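이불을 확 걷어 내고 침대에 깔린 천을 한번 본 적 있어요? 저는 어렸을 때 그게 그냥 '하얀 바닥' 같은 건 줄 알았어요. 빨래도 안 하고, 벗기지도 않고, 원래 침대에 붙어 있는 거라고요! 그러다가 엄마가 그걸 훌렁 벗겨서 세탁기에 넣는 걸 보고 얼마나 놀랐는지 몰라요. 그래서 오늘은 침대 시트 이야기를 해 볼게요. 주름 이야기도 할 거고요.

## 시트는 왜 깔까?

우리는 자면서 땀을 흘려요. 더운 여름밤에만 흘리는 게 아니라 눈 오는 날에도 조금씩 흘려요. 살갗에서는 아주 작은 부스러기도 떨어지고요. 눈에 안 보일 만큼 작아요. (으, 하고 얼굴 찡그린 친구 있죠? 괜찮아요. 누구나 다 그래요. 임금님도 그랬을 거예요.)

매트리스는 크고 무거워서 세탁기에 못 들어가요. 그 대신 매트리스 위에 얇은 천을 한 장 덮어 두면 땀도 부스러기도 그 천이 먼저 받아 줘요. 천은 벗겨서 빨면 되니까 아주 편하지요. 양말이 신발 속에서 하는 일이랑 비슷해요. 신발은 날마다 안 빨아도 양말은 날마다 갈아 신잖아요?

## 납작한 시트, 고무줄 시트

시트는 크게 두 가지예요.

- **납작한 시트**: 그냥 네모난 커다란 천이에요. 펼쳐서 덮고, 남는 부분을 매트리스 밑으로 쏙쏙 밀어 넣어요.
- **고무줄 시트**: 가장자리에 고무줄이 들어 있어서 매트리스 모서리에 모자처럼 씌워요.

저는 고무줄 시트를 쓰는데, 씌울 때마다 긴 쪽이랑 짧은 쪽을 헷갈려요. 세 모서리까지는 착착 되는데 마지막 모서리에서 천이 모자라는 거예요. 잡아당기면 반대쪽이 뿅 튀어나오고, 그쪽으로 달려가면 또 이쪽이 뿅! 이럴 땐 시트를 90도 돌려서 다시 해 보세요. 대부분은 방향이 틀린 거거든요.

제 친구 이스마일 라흘루(Ismail Lahlou)는 시트 안쪽 모서리에 실로 작은 별을 하나 수놓았어요. 별이 있는 모서리를 머리맡 왼쪽에 맞추면 방향이 딱 맞는대요. 저도 따라 해 보려고 했는데 제 별은 찌그러진 감자가 됐어요. 그래도 감자도 쓸모는 똑같답니다.

## 주름은 어디서 올까?

자, 이제 제가 제일 좋아하는 이야기예요. 종이 한 장과 손수건 한 장을 가져와 보세요. 종이의 두 모서리를 잡고 비스듬히 서로 당겨 보면 별로 늘어나지 않지요? 손수건은 어때요? 쭈욱 늘어나면서 가운데에 줄이 생겨요.

천은 실을 엮어서 만들어요. 침대 시트에 많이 쓰는 천은 가로로 가는 실과 세로로 가는 실이 바구니처럼 서로 위아래로 지나가요. 실이 가는 방향 그대로 당기면 잘 안 늘어나는데, 대각선으로 당기면 실과 실 사이의 네모 칸이 찌그러져서 마름모가 돼요. 그러면서 천이 한쪽으로 몰리고, 갈 곳이 없어진 부분이 볼록 올라와요. 그게 바로 주름이에요!

그래서 시트를 한쪽 모서리에서만 세게 당기면 주름이 비스듬하게 생기기 쉬워요. 제가 침대를 정리할 때 맨날 하는 실수가 바로 이거였어요. 빨리 끝내고 놀고 싶어서 모서리 하나만 붙잡고 끙끙 당겼거든요.

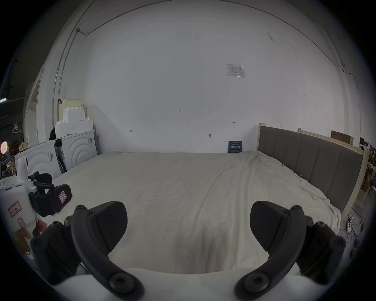
주름에도 방향이 있다는 걸 알고 나면 침대가 달라 보여요. 저는 요즘 시트를 보면 주름이 어느 쪽으로 누웠는지부터 살펴봐요. 사진 속 크림빛이 도는 하얀 시트에는 부드러운 주름이 대각선으로 나 있지요? 회색 천을 씌운 머리판 가까이에는 시트를 잡아 주는 작은 집게도 있어요. 집게는 천이 미끄러지지 않게 꼭 물어 주는 데 쓸 수 있어요. 종이를 묶는 물건도 천을 잡는 데 쓰인다니 재미있지 않나요?

## 같이 해 봐요: 주름 펴기

어른 한 명이나 형, 누나, 동생이랑 둘이 하면 훨씬 재미있어요.

1. 베개랑 인형을 다른 데로 옮겨요. 인형한테 잠깐만 기다리라고 말해 줘요.
2. 침대 양쪽에 한 사람씩 서요.
3. 시트 가장자리를 두 손으로 넓게 잡아요. 한 점만 꼬집듯이 잡으면 안 돼요!
4. "하나, 둘, 셋!" 하고 같이 살살 당겨요.
5. 손바닥을 펴서 침대 가운데에서 바깥쪽으로 쓱쓱 쓸어 줘요.
6. 남은 천을 매트리스 밑으로 넣어요. 매트리스가 무거우면 어른이 들어 줘요.

저는 5번이 제일 좋아요. 손바닥 밑에서 주름이 도망가는 느낌이 나거든요. 가끔은 커다란 주름 하나를 끝까지 몰고 가서 침대 밖으로 떨어뜨리는 놀이도 해요. (물론 진짜로 떨어지지는 않아요.)

그리고 주름이 조금 남아도 괜찮아요. 어차피 밤에 우리가 누워서 데굴데굴 구르면 또 생기니까요. 다 했으면 인형부터 제자리에 데려다 놓으세요. 오래 기다렸을 거예요.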